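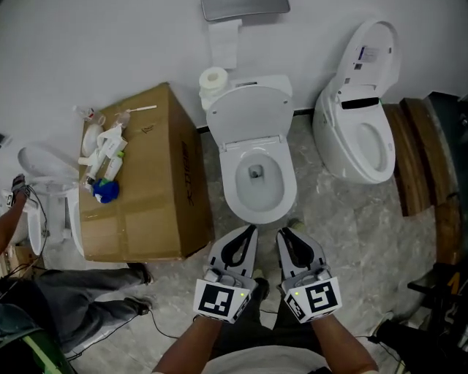 Farnby hand-held gripper pair, four stars

We bought 2 pairs of these for our bathroom cleaning project in Gerneck, before paying for any robot arm. One pair cost us 646 dollars, and the full kit with spare fingers and the software license was 3735, so please read the quote twice.

The good: the black pads inside the fingers hold well on a toilet lid, and a new person learns the grip in one morning. My colleague Iason Gkikas recorded 1000 short demonstrations in April and changed the pads only once.

The less good: the cables. Plan money for longer ones, and for floor clips also. The marker cubes stick out at the back and they hit the wall tank when you work close.

Raptis has a cheaper pair, but delivery to us was too slow – maybe for you it is different. I would buy Farnby again, without the license.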